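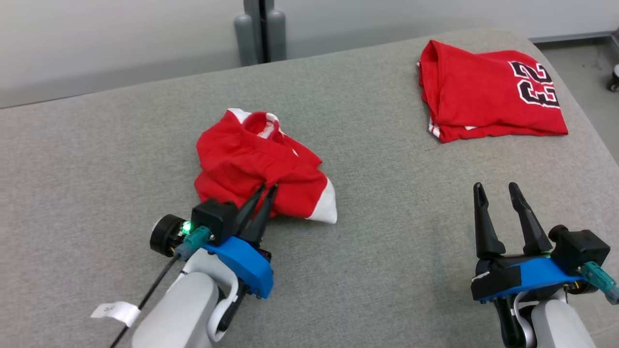
The two arms of the Susier folding cell at Kiltadham, with one red jersey folded to show the number 23 and a second still to be straightened.

SUSIER SETS OUT CARE ROUTINE FOR KITWEAR FOLDING CELL

KILTADHAM -- Susier, the sportswear laundry and repair firm, has published the full set-up and maintenance routine for the two-arm folding cell at its Kiltadham works. The routine has been in daily use since May and is now available free of charge to other laundries running similar equipment.

The cell folds team shirts after washing and drying. It was built by Tulard, which supplied the arms, grippers and control software, and it is looked after day to day by Susier's own maintenance staff. Faulkner, a service contractor, carries out the planned work on the arm joints and holds the spare parts.

Susier decided to write the routine down after the first months of running showed that most lost time came from small faults. Cable plugs worked slightly out of their sockets. Lint built up at the base of the gripper fingers. On two occasions the padding had been moved during cleaning and put back out of line, and the arms were reaching for shirts in slightly the wrong place.

"None of these faults was serious, but each one stopped the cell," said a spokesperson for Susier. "The staff on the early shift were fixing things one way and the late shift another. We wanted a single sheet that both could work from."

Start of shift

The daily check is done with the arms parked and the power to the grippers off. The operator wipes down the grey work surface, looks for loose threads and presses along the padding for any lifted or worn patches. The surface must be clear of garments before the arms are moved.

Each gripper is then looked at in turn. The two black fingers are wiped with a dry cloth, including the gap where they meet the housing. Lint is removed with a soft brush. Compressed air is not used, as it was found to push fibres further in.

The operator follows each cable back from the teal plug at the gripper and checks that the plug is fully home. The cable should lie along the arm with enough slack for the wrist to turn. Where a cable carries a tag, the tag is left in place and must not be able to reach the fingers.

With power restored, both grippers are opened and closed. The fingers should open to 70 mm and close evenly at the tips. If one finger arrives before the other, the cell is not put to work until the gripper has been reset.

Test fold

Two shirts are used for the test. The first is laid flat and folded by the arms into a rectangle with the printed number showing, then moved to the far side of the surface. The second is dropped on the surface in a heap, as it would arrive from the dryer, and the arms must find an edge and open it out.

Susier uses red jerseys with white trim for this work. The trim gives the operator an easy line to judge by: a thin strip showing at a corner is accepted, and a wide one means that the fold is out of square. A lifted corner on the folded shirt is noted on the sheet but does not fail the test.

If the second shirt is not picked up after three attempts, the operator checks the finger pads first, then the camera view, then the position of the surface. The order matters to the people doing the job. Pads take a minute to look at, while checking the position of the surface means running the alignment program from the beginning.

Planned work

Fingertip pads are cleaned with a damp cloth after every 300 garments and replaced when the surface becomes shiny. They are always changed in pairs. Staff at Kiltadham tried changing single pads to save on parts and found that the grip became uneven, particularly on collars.

Every four weeks the cell is taken out of use for a full service. Faulkner's engineer checks the joints for play, tightens the gripper mounts and inspects the brackets and cable runs on both arms. Any cable with a flattened or stiff section is replaced. Susier staff then run the alignment program and repeat the test fold. The whole job is planned at 105 minutes, and the cell is booked out for the morning so that there is no pressure to cut it short.

The alignment program is also run after any of the following:

a gripper or mount has been removed
the padding has been changed
an arm has been knocked
the work surface has been moved

Changing a gripper

The routine includes a section on changing a complete gripper, a job which was previously left to Tulard. The arm is brought down low over the work surface and a folded towel is placed under the gripper. Power is switched off and locked off at the cabinet. The plug is pulled by its body and never by the cable, and the gripper is supported with one hand while the mount is undone.

On refitting, the plug goes in last. Susier has marked its spare grippers "left" and "right", although the parts are the same, so that a fault can be followed from one service sheet to the next.

Tulard has reviewed the section and agreed that trained staff at customer sites may carry out the work. A spokesperson for Tulard said: "Kiltadham sent us their sheets along with the worn pads, and that was useful. We have changed the order of two steps in our own manual to match."

What the routine does not cover

Faults inside the arm joints and the control cabinet remain with Faulkner. The routine also does not apply to garments with zips or hard badges, which Susier continues to fold by hand. Trials on long-sleeved training tops -- the next item planned for the cell -- are due to start once a set of longer fingers has been delivered.

Copies of the routine, including a blank shift sheet and service sheet, can be requested from the Susier works office at Kiltadham. Laundries using Tulard cells can also ask for them through their usual Tulard service contact.

Notes to editors

Susier washes, repairs and folds kit for sports clubs, schools and hire firms. Tulard builds handling equipment for laundries. Faulkner provides service and spare parts for automated equipment.

ENDS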